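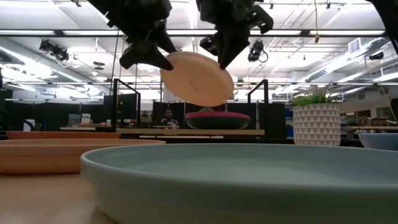
Wie greifen zwei Arme denselben Teller, ohne dass sie gegeneinander ziehen?
Am besten führt einer und der andere gibt nach. Bei uns führt links, rechts läuft mit weicher Regelung hinterher, und die Sollkraft rechts steht im Moment auf 4 Newton.

Laborbuch Studienprojekt Faltberg, Eintrag April, angefangen 15:22

So, Geschirr, Teil zwei! Souad und ich haben heute die beidhändige Übergabe weitergemacht, also Teller mit beiden Greifern am Rand fassen, anheben, kippen, drehen, wieder hin damit. Beim letzten Mal hatte ich ja noch die alten Parameter von Yogesh drin (steht bei ihm im Heft unter »Lytvynenko-Variante«, bitte nicht mehr benutzen, die Ruhelage vom rechten Arm stimmt nicht mehr, seit wir die Halterung versetzt haben).

Was wir geändert haben: Greifpunkte weiter nach oben am Rand, Kippwinkel beim Anheben langsamer hochfahren, und die Freigabe kommt erst, wenn beide Arme »steht« melden. Klingt banal, war aber eine gute Stunde Sucherei, weil der Statuswert vom rechten Arm im Olisex-Skript schlicht den falschen Namen hatte. Mein Tippfehler, ich geb's zu. Souad hat ihn gefunden, ich schulde ihr einen Kaffee.

Die flachen Teller gehen inzwischen richtig schön! Der Rand gibt den Fingern genug Halt, und auch steil gekippt rutscht mir da kaum noch was weg. Schüsseln sind eine andere Geschichte. Sobald der Rand höher wird, kommen die Fingerspitzen schräg an, und dann dreht sich das Ding beim Zufassen ein Stück mit. Yogesh meint, wir sollen den Anfahrwinkel aus der Randhöhe rechnen, ich würde erst mal stur drei Winkel durchprobieren und gucken. Vermutlich machen wir beides und streiten hinterher.

Zum Datensatz: Episode 1574 bitte rausnehmen, da hab ich mitten im Lauf die Regelung umgestellt. Ordner heißt wie immer Lurnwood, Unterordner »beidhändig«. Die Handgelenkkamera verwischt bei schnellen Bewegungen, am hellblauen Teller sieht man es sehr deutlich. Für die Randerkennung ist das Mist, also entweder Belichtungszeit runter oder Arm langsamer. Ich bin für die Belichtung, Licht haben wir an der Decke wirklich genug.

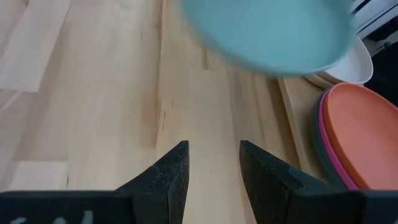 Offen fürs nächste Mal

Belichtungszeit der Handgelenkkamera halbieren und dieselbe Bewegung noch mal fahren, gleiche Geschwindigkeit, sonst kann man nichts vergleichen.

Stapel: Abstand zwischen den Rändern messen. Bei gestapelten Tellern kommt die Fingerspitze vielleicht gar nicht sauber dazwischen, dann müssten wir den obersten erst anschieben. Souad hat dazu schon eine Skizze, liegt im Heft ganz hinten.

Greiföffnung fürs Anfahren steht jetzt auf 83 mm, das bitte so lassen, bis ich die Schüsseln durchhabe. Und Yogesh, falls du das hier liest: Sag mir kurz, wo der Drehmomentschlüssel hin ist!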